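Drurken Bench Arm, Set-Up Guide
Section 4: Marking out the work surface and setting up a first chore

Read this section before you clear the kitchen table. The arm will do a small number of jobs at a bench, in a marked area, with items you have chosen for it. It will not tidy a room. Owners who skip this section tend to write to us in the first week asking why the arm put a mug down where there was no table.

4.1 What you need

A flat, matte surface that does not move when leaned on
Painter's tape in a color that stands out from the surface
A soft cloth
The items for the first chore (see 4.4)

Note: Glossy tables cause trouble. Reflections can be taken for edges, and glass should not be used at all. If a glossy table is the only one you have, cover it with a plain board and clamp the board down.

4.2 Marking the surface

1. Wipe the surface and let it dry.
2. Run one strip of tape away from you, across the full depth of the work area.
3. Run a second strip from side to side so that it crosses the first. The crossing is the home mark.
4. Press both strips down along their whole length with a thumb or the edge of a card.
5. Check the corners at the crossing. They should be close to square. They do not have to be perfect, because the calibration routine measures the real angle and stores it.
6. Do not write on the tape. Pen marks close to the crossing can be read as part of it.

Caution: Do not lift and re-lay tape after calibration, even by a small amount. Replace it and run 4.3 again. The arm has no way of knowing that you moved its only landmark.

4.3 Calibration

1. Power up the arm with nothing on the surface.
2. Choose Surface, then Find Home.
3. Stand back. The arm moves over the crossing and takes its readings, which lasts up to 300 seconds.
4. If the screen shows error 466, the crossing was not found. Change the lighting first and the tape second. A strong lamp on one side is the usual cause. Soft shadow is generally tolerated.
5. Repeat until you get 2 clean results in a row. One is not enough. We have seen a single good result followed by an arm that was a full hand's width off.

Note: Older versions of this guide said calibration was needed once. That was hopeful. Calibrate whenever the table has been bumped, and at the start of any day on which you plan to leave the arm working.

4.4 Choosing a first chore

The sales sheet lists folding, wiping, sorting and loading. Treat that list with care. In our workshop at Butkienė we logged 3,951 attempts at ordinary bench chores before writing this section, and the results do not support handing over the housework.

Sorting: works, if the items are rigid, well spaced and unlike each other. Start with this.

Wiping: works on a bare surface. The arm wipes the area it was told to wipe, whether or not the dirt is there, and it cannot judge when the surface is clean.

Folding: washcloths only. Shirts come out as a lump often enough that you will fold them again yourself.

Loading: not recommended at home. On the Kerkance packing line it is used with fixed trays and a person beside it, and the person is still busy.

To set up sorting:

1. Place two shallow bins on opposite sides of the home mark.
2. Put one item on the surface. Do not start with a pile.
3. Choose Sort, then Teach, and guide the arm by hand to the item and on to the bin.
4. Repeat with the item in a different position each time.
5. Run the job once at slow speed with your hand near the stop button.

Caution: Never use knives, full cups, hot pans or anything you would mind losing while teaching.

4.5 Using Brosura

Brosura is the planning software supplied with the arm. It accepts spoken requests such as "clear the table" and answers with a confident list of steps. The list is often sensible. Whether the arm can carry it out is a separate question, and Brosura does not check. Read the list before you press Accept, and delete any step that involves cloth, liquid or a drawer.

4.6 Daily care of the markings

Look along both strips before each use. Small nicks and slightly wavy edges can stay. Replace a strip when an end curls up, when grease has darkened it, or when a tear reaches the crossing. Pick off crumbs and lint by hand; the arm may try to sort them.

If Find Home still fails on fresh tape and in even light, go to Section 9 before contacting support, and have the serial number from the base plate ready.
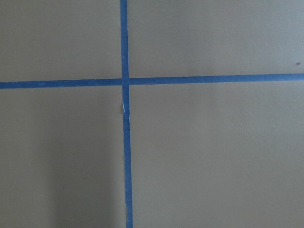
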